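Notes for the Votine supper club talk, December 2024
(30 minutes if I behave myself, plus questions)

Okay, start with the bread story. Say hi first, then the bread story.

So my first loaf of rye came out of the oven and my brother used it as a doorstop. He did! For a whole weekend! And I'd followed the recipe to the letter, which is why I was so mad about it. I wanted to quit right there and go back to buying the sliced stuff in the bag. (Pause here, somebody always laughs, let them.)

What I want to talk about tonight is sourdough rye, the dark, dense, slightly sour kind, and how you can make it in a regular kitchen with a regular oven and a loaf pan that cost you next to nothing. I don't own a stand mixer. I don't own a fancy basket. I have a big bowl, a wooden spoon and a drawer full of dish towels with stains on them.

Starter first. Pass the jar around now so it gets back to me before the end. Tell them they can smell it, they should smell it! It should be kind of fruity, a bit like apples that have sat in the bowl too long. If yours smells like nail polish remover, it's hungry, so feed it. I feed mine rye flour and water, equal weights, and I do it at night while the kettle's on. In January I keep it on top of the fridge where the warm air comes up, and in summer it lives at the back of the counter and I watch it like a hawk.

Mine is called Gallis. Don't explain the name, it takes ten minutes and it isn't that funny.

Then the flour. Rye doesn't act like wheat and this is where I went wrong with the doorstop. I kept kneading it. I kneaded and kneaded, waiting for it to go smooth and stretchy, and it just stuck to me up to the elbows like wet cement. You don't knead it! You stir it until there's no dry flour left and then you leave it alone. It looks like mud. It's supposed to look like mud. Show the spoon thing here, how it should drop off slowly in one big blob.

My dough is 437 grams of whole rye, and yes, people tease me about the number. It's what fits my pan. I got there by fiddling with it loaf after loaf until it rose right to the rim and stopped. Your pan will want something else, so write down what you did on a scrap of paper and tape it inside the cupboard door. Salt goes in with the flour. Caraway if you like it (I do, my kids pick it out and leave it in little piles on the table).

Wet your hands before you smooth the top. Wet, wet, wet. Then dust it with flour and go do something else. When the flour on top cracks open like a dry creek bed and you can see little pinholes, it's ready for the oven. Don't wait for it to double, it won't.

Baking. I go for 60 minutes, hot to begin with and then I turn it down once the top has some color. If you have a thermometer, poke it in the middle and look for just over 200. If you don't, give it the whole time and trust it. Rye likes a long bake.

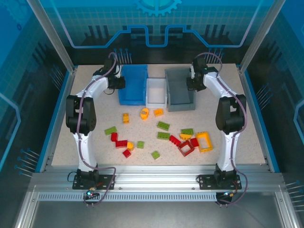 Around this point Rokeya Wanigasekara asked last time whether you really have to wait a whole day before cutting it, because at her house a warm loaf doesn't make it to the butter dish. Good question, bring it up even if she isn't there tonight. Yes, you have to wait! I wrap mine in a towel and put it in the bread box, and I don't touch it until the next day. 2 days is even better. Cut it warm and the middle gums up on the knife and you'll think you ruined it, and you didn't, you were just too early.

Slice it thin. Thinner than you think. Butter, then the pickled cucumbers from the Trirkow stall if they still have some, or a soft egg with too much pepper. The stale ends go in the toaster, and the really stale ends get crumbled up and fried in butter and thrown over cabbage soup.

If there's time, do the Hedvig Wikström recipe with the molasses and the orange peel. If not, skip to tasting. Hand out the plates, the seeded one is on the left and the plain one has the blue towel.

Get the jar back!! Extra starter is in the little tubs by the door, and the feeding instructions are taped on the lids.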